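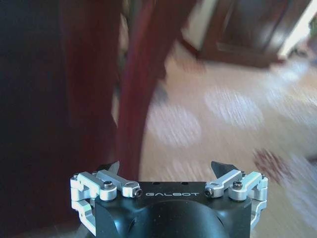 The Grandeo Coffee Table, Dark Polished Finish

If you have been hunting for a coffee table that can hold its own in front of a big, old-fashioned sofa, you will understand why we were so pleased when the Grandeo joined the Jarkden sitting room collection in February. It's a piece with real presence, the sort you walk around a couple of times before you sit down, and it has quickly become the one visitors to our showroom ask about first (usually while running a hand along the top, which we don't mind a bit!).

The top is finished very dark, nearly black, and polished until it picks up the light from the windows and lamps. Our finisher, Ramiro Requena, builds up that shine in 12 thin coats with a good long rest between each one, and he won't be hurried, so please allow for it when you're planning a delivery before the holidays.
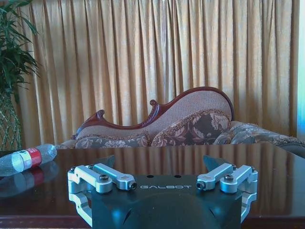
Grandeo table, dark wood with a glossy polished top.

We get a lot of questions about living with a high-gloss table, and it's easier than you might think. Dust it with a soft dry cloth, going with the length of the top, and use a barely damp one for fingerprints. Skip the silicone sprays, which leave a haze that is a real nuisance to get off again. We like Brusora paste wax twice a year, a dab about the size of a pea, buffed until your arm gets tired. Felt pads for vases and lamps come in the box with the table, along with a spare cloth. 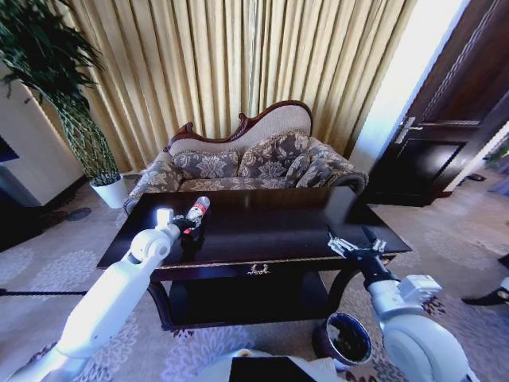 Shape and details

The Grandeo stands on curved legs, with a lower shelf underneath for magazines, board games or the blanket that never seems to get put away. A thin golden trim line runs along the front apron, and in the center is an ornate brass drawer handle with a scroll shape. We think it looks its very best with carved wood and damask, in beiges and soft greys, but customers have sent us lovely photos of it with plain linen too.

Ordering and delivery

Price: $217 deposit, balance due before shipping
Delivery: two-person team, carried to the room of your choice
Matching side table: the Woldegiorgis, sold separately
Care kit: included
Returns: within 200 days, in the original packing

Fabric swatches for the matching sofas are free, so do ask for a few while you're at it, and hold them up next to your curtains in the evening as well as in daylight.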